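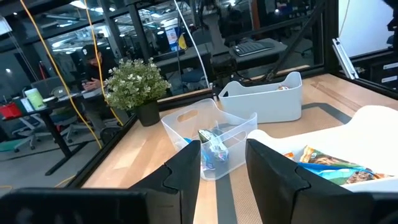 Keeping the Market Hall Open: An Interview with the Market Superintendent at Pirkell

Filed under: Town Centres & Markets / Interviews

Published 15/06/2025

The market at Pirkell has traded under charter since 1677, first in the open square and later beneath the iron roof of the present hall. Responsibility for its daily running rests with the Market Superintendent, an officer of the Markets Service who oversees the letting of stalls, the upkeep of the building and relations with the traders. The present holder of the post came to it from a career in wholesale fruit and vegetables, and spoke to us in the small office above the north entrance about rents, drains, opening hours and the future of covered markets in towns of this size.

The charter itself is kept in the county record office and is seldom consulted. Its provisions nevertheless continue to have effect. The most important is the right to hold a market without interruption, which has been raised on several occasions when redevelopment of the square was under discussion.

"People assume the charter is a decoration," the Superintendent said. "It was read out in full at a planning meeting before my time, and it changed the outcome. There is a line about the market being held 'without let or hindrance', and the solicitors took that line very seriously indeed. I keep a photocopy in the desk drawer. The spelling is dreadful and I would not be without it."

The hall closed for repair in February and reopened in stages during the spring. The work covered the roof glazing, the drains beneath the fish and meat aisles, and the renewal of the electrical supply. Traders were moved during this period to the Grellero, the former dance hall on the far side of the square, where trading conditions were acknowledged to be difficult.

"The Grellero was built for dancing, and the floor is sprung," the Superintendent said. "If you put a butcher's counter on a sprung floor, everybody within reach of it knows when a joint is being chopped. The traders were very patient about it. The heating was poor, the loading door was too narrow for a proper trolley, and the fishmonger had to bring his ice round by way of the stage. We did lose some custom in those weeks. I would not pretend otherwise."

Asked whether that custom had returned, the Superintendent was cautious. Footfall is not yet measured at the entrances, and the service relies on the accounts given by stallholders at the regular traders' meeting. Those accounts differ. The bakers and the greengrocer report trade at its former level, while those selling household goods and clothing have found recovery slower.

"Food comes back first, in my experience. A person who has bought bread from the same stall for years will walk across the square for it and walk back again afterwards. Someone who wanted a mop bought it elsewhere in February and does not need another mop. That trader has to wait for the mop to wear out."

Rents and the length of licences

Stalls are let on a licence, with rent payable monthly. Under earlier arrangements a new trader was asked to commit to a full year and to pay a deposit in advance. The present Superintendent sought to change this on appointment, and a shorter licence is now available. A trader taking an empty stall pays 25 per cent of the ordinary rent while becoming established, and may leave at a month's notice.

"It was the deposit that stopped people," the Superintendent said. "I had a woman come to see me with a very good idea for a stall selling nothing but pickles, and she had the jars, she had the labels, she had her hygiene certificate. She did not have the deposit. She went to a different town and I believe she has done very well there. I thought about that for a long time."

The lower rent has been criticised by some established stallholders, who pay the full amount and regard the arrangement as unfair. The Superintendent accepted that the objection had force. It had been discussed with the traders at length, and the discount was limited as a result to lines of goods not already sold in the hall. A second greengrocer, for example, would not qualify.

"They were right to raise it. If I had paid full rent through the bad years, I should want to know why the person opposite was getting it cheaply. The restriction on lines was their suggestion and it improved the scheme. It also means we have to decide what counts as a new line, and I have spent more of my working life than I expected on the question of whether samosas are a pie."

The confectionery stall run by Wunderlich, the oldest business in the hall, was among those consulted. The firm sells boiled sweets by weight, together with a range of wrapped snacks and biscuits kept in tubs along the counter, and its position beside the south door has not changed in living memory. When the stalls were rebuilt, the service offered the firm a larger pitch in the centre aisle. The offer was declined.

"They told me, very politely, that children know where to turn when they come in at the door. I could not argue with it. We built the new stall to the old dimensions, and the scales went back on the same corner of the counter."

The building

Much of the conversation concerned drains. The channels beneath the wet aisles had been laid to a shallow fall and had given trouble for many years, particularly in warm weather. Bultavex, the contractor appointed for the repair, found that a section had been patched at some point with roofing slate, and the whole length was taken up and relaid.

"It is not work that anyone comes to admire," the Superintendent said. "The public notice the roof, and the roof is very fine now that the glass is clean. But if you ask me what the money was for, it was for the drains. I used to come in early in August and open every door in the place before the first customer arrived. I have not had to do that this year so far."

Cleaning is carried out after the close of trade and again before opening. Each trader is responsible for the stall itself, including the counter, shelving and containers, and the service for the aisles and shared areas. The division was set down in writing when the licences were revised. The previous understanding had been an oral one, and there were disagreements over the strip of floor directly in front of each counter.

The Superintendent declined to say which traders had been involved in those disagreements, and added that the matter was closed.

Waste has also been brought under a single arrangement. Cardboard and wooden crates are collected from the yard at the rear, and unsold fruit and vegetables are offered to a local kitchen before being sent for composting. Traders are encouraged to take back crates and tubs for use again where the supplier permits it. The Superintendent noted that practice varied a good deal, and that wholesalers had become less willing to accept returns than was once the case.

"When I was in wholesale you paid a deposit on every wooden box and you guarded those boxes with your life. Now a good deal of it arrives in something that is used once. I should like to see the deposit come back. I have said so in every meeting where it was remotely relevant, and in one or two where it was not."

Hours of trading

Opening hours remain the subject most often raised by the public. The hall opens early and closes in the late afternoon, and residents who work outside the town have asked for an evening session. A trial was held some time ago, with limited success. The hot food stalls did well. The remainder of the hall was quiet, and several traders who had been at work before dawn closed early.

"A butcher who starts before it is light cannot also be there at eight in the evening, unless he employs someone, and the margins do not always allow it," the Superintendent said. "I would like to try again, with only the stalls that want to take part, and perhaps with the others screened off so that the hall does not look half shut. There is nothing sadder than a row of covered counters when you have come out for the evening."

No decision has been taken on a second trial. It will depend in part on the cost of lighting and on whether the bus company can be persuaded to extend the last service from the square, which at present leaves before an evening session could reasonably end.

Looking ahead

The service has set itself the aim of bringing the hall to 100 per cent occupancy. At the time of the interview 2 stalls stood vacant, both in the clothing aisle, and enquiries had been received for one of them. The Superintendent was reluctant to let either merely to meet the target.

"I could fill them both by the end of the week with telephone covers. There is a place for telephone covers, and we have a perfectly good stall selling them. What that aisle needs is somebody who can take up a hem. I am asked for it constantly. If a tailor is reading this, the kettle is on."

Applications for a stall are considered throughout the year. Forms may be obtained from the market office, above the north entrance, during trading hours, and prospective traders are advised to visit the hall on a busy morning before applying.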